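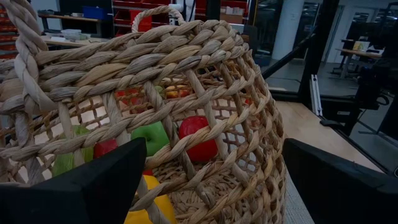

Kanchan Bisht schreibt uns, man könne doch nicht ernsthaft eine halbe Seite Hausordnung über Zucchini verfassen, und ob wir denn keine anderen Sorgen hätten. Doch, haben wir. Aber erst seit es die halbe Seite gibt, kommen wir dazu, uns um sie zu kümmern.

Häufige Fragen zum Tauschregal Norkeck

Was ist das Tauschregal?
Ein Regal. Es steht im Durchgang neben dem Waschsalon, hat ein Dach und 13 Fächer. Wer zu viel Obst, Gemüse oder Eingemachtes hat, legt es hinein. Wer etwas braucht, nimmt es heraus. Es gibt kein Punktesystem und keine App. Eine App wurde uns dreimal angeboten, einmal mit Präsentation.

Muss ich etwas bringen, um etwas nehmen zu dürfen?
Nein. Das Wort »Tausch« im Namen ist irreführend, stand aber schon auf dem Schild, und das Schild war teuer.

Wann ist geöffnet?
Täglich von 7 Uhr bis zum Einbruch der Dunkelheit. Wann die Dunkelheit einbricht, wurde auf der letzten Versammlung ausführlich besprochen. Wir haben uns auf 21 Uhr geeinigt, auch im Dezember.

Was darf hinein?
Frisches Obst und Gemüse, Kräuter, ungeöffnete Konserven, Marmelade mit Etikett, trockene Lebensmittel in der Originalverpackung. Brot nur vom selben Tag und bitte eingepackt. Blumen sind geduldet.

Und was nicht?
Fleisch, Fisch, rohe Eier, Selbstgekochtes, angebrochene Packungen und alles mit Sahne. Auch keine Pilze aus eigener Sammlung. Wir glauben gern, dass Ihr Großvater sich auskannte. Bücher gehören in den Bücherschrank an der Bushaltestelle, der sich im Gegenzug verpflichtet hat, keine Kohlrabi mehr anzunehmen.

Wie viele Zucchini sind erlaubt?
Sechs pro Haushalt und Tag, Länge höchstens Unterarm. Die Regel stammt aus einem Juli, in dem wir 285 Stück gezählt haben, davon ein großer Teil in der Größe von Schwimmhilfen. Wer mehr hat, möge bitte zunächst die Verwandtschaft bedenken. Das Ablegen vor fremden Haustüren ist nicht verboten, wir möchten es aber auch nicht empfohlen haben.

Muss auf der Marmelade wirklich ein Etikett sein?
Ja, mit Inhalt und Monat der Herstellung. »Rot« ist kein Inhalt. »Überraschung« auch nicht.

Meine Äpfel haben Druckstellen. Darf ich sie trotzdem bringen?
Druckstellen, Schorf und seltsame Formen sind in Ordnung. Schimmel nicht. Faustregel: Würden Sie es Ihrer Schwiegermutter anbieten? Sollte das Verhältnis angespannt sein, nehmen Sie bitte eine andere Person.

Darf ich meinen Korb stehen lassen?
Für die Dauer des Ein- und Ausräumens, ja. Körbe, Kisten und Beutel, die am Sonntagabend noch da sind, gelten als gespendet. Das hat schon zu Tränen geführt, also schreiben Sie Ihren Namen an den Henkel und kommen Sie vor 21 Uhr zurück.

Wer macht das Regal sauber?
Jeden Tag jemand anderes, die Liste hängt innen an der linken Seitenwand. Ein Dienst dauert eine Viertelstunde: Verdorbenes in die Biotonne, Fächer auswischen, Krümel wegfegen. Wer sich einträgt, bekommt den Zahlencode für den Putzschrank. Nein, es ist nicht 1234. Nicht mehr.

Jemand hat das ganze Fach mit den Kirschen leergeräumt. Kann man da nichts machen?
Man kann früher kommen. Wir bitten darum, anderen etwas übrig zu lassen, führen aber keine Ermittlungen. Jitendra Singhal hat vorgeschlagen, einen Zettel mit der Aufschrift »Danke, dass Sie teilen« aufzuhängen. Der Zettel wurde mitgenommen.

Haftet jemand, wenn ich etwas nicht vertrage?
Sie nehmen auf eigene Verantwortung. Waschen Sie alles gründlich, auch wenn »ungespritzt« dransteht. Es stand auch schon auf einer Dose Erbsen.

Was kostet der Betrieb?
Im vergangenen Jahr 139 Euro, überwiegend für Dachpappe, Scharniere und Essigreiniger. Die Spendendose ist am Rahmen festgeschraubt, Knöpfe und ausländische Münzen bitte anderweitig verwerten.

Gibt es im Winter überhaupt etwas zu holen?
Kürbis. Ab Januar auch Quittengelee, von dem sich offenbar alle gleichzeitig trennen möchten. Bei Frost bitte keine Gläser und nichts, was platzen kann.

Kann ich eine Frage stellen, die nicht auf dieser Seite steht?
Gern, der Briefkasten hängt rechts neben dem Regal. Wir leeren ihn einmal in der Woche. Bitte keine Tomaten einwerfen.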